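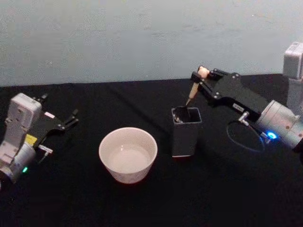

Brenda Echeverría wrote in after the November page to ask whether a shop that hands its brush washing to a pair of arms still needs tips on washing brushes. It does, Brenda. More than before, if our bench at Butness is anything to go by.

For years the brushes got cleaned by whoever left last, so the trick was to leave second to last. Now the arms do the dipping and we do everything on either side of it, and there is a surprising amount of either side. These are the habits that have stuck.

Cover the bench in black cloth. Pale bristles and stray hairs show up on it, and so does the lint, so keep a tape roller in the drawer.

Set out the cup and the bowl before you start anything. Cup for the brush to stand in, bowl for the rinse, shallow. A deep bowl soaks the ferrule, and a soaked ferrule is a loose ferrule by spring.

Buy one kind of brush. We used to have 4 shapes of handle, each with its own loyal defender. The gripper has no loyalty, and it likes them all the same. There was some grieving.

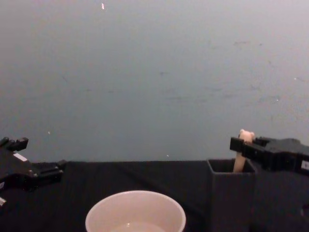 Vicente Gaete says the hard part was learning to keep his hands to himself. He would see a brush go in at a slant and reach over to fix it, which stops the whole run, and then he'd have to walk round to the panel and start it again with everyone watching. His tip is a mug of coffee in each hand. We have settled on one mug, kept well away from the rinse bowl. (He has dipped a brush in his coffee before. It was a good brush.)

Change the water by hand, and put a name beside it on the wall sheet. The arms will rinse in gray soup all afternoon and never complain. Eyerusalem does it at ten and at two.

Feel the bristles at the end. Pinch them near the metal and bend them a little. If they're stiff, there is still paint up in the heel and the brush goes round again.
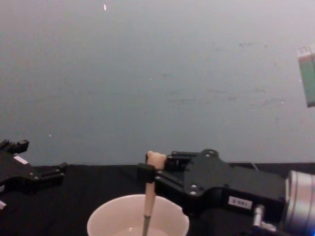 Brush over the bowl, right arm working, left arm open.

As for what the rest of us do with the time, nobody's hours were cut, which was the first question in the break room and a fair one. The new job is called "tending" on the rota. It means sorting, refilling, checking, and wiping down the bench, and it pays the same as before. Swap it every two hours. Any longer and people start talking to the arms, mostly about parking.

Dry the brushes flat on a towel, never standing bristle up. That part is still ours.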